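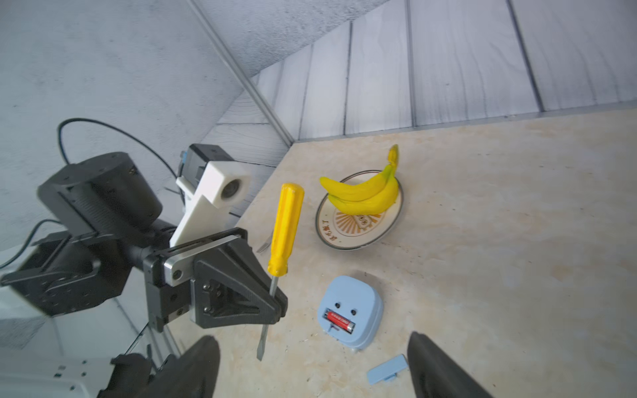
Flathead with the yellow ridged handle, and the banana plate behind it.

I bought the Mokinari flathead in February, after the tip on my old one rounded off. It came from the Joly store in Flestdale and I have used it most days since, mainly on outlet covers, paint can lids and the slotted hinges on our kitchen cabinets. I paid more than I usually would for a single screwdriver.

**Handle.** Plastic, bright yellow, with ridges running along it. The ridges are deep enough to hold onto with damp hands. They also collect dirt, and you need an old toothbrush to get it out. The color is loud, but I have stopped losing the thing under the sink.

**Shaft and tip.** The shaft is slim and gets into recessed screws that my thicker driver can't reach. The tip is still square after a full set of hinges, 80 screws in all. I would not pry with it. I opened 2 stuck paint cans that way and could feel the shaft give a little – it went back straight, but I use a scraper for that now.

**Balance.** Slightly heavy at the handle end. Fine pointing down, less good overhead. 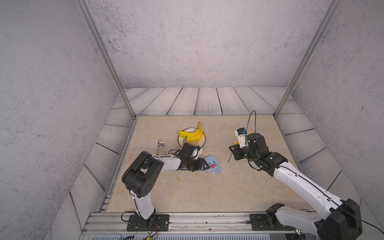

One reader, Oscombe, disagrees about the ridges: they left a sore spot in the palm after an afternoon of deck box hinges, and a smooth handle wrapped in tape was easier to live with. I can see that on a long job. Mine have all been short ones, and I wear gloves for anything over an hour.

The store also carries a longer version, item 409. I tried it at the counter and found it too whippy for small screws. The short one stays in my kitchen drawer.

Four stars out of five. I took one off for the cleaning.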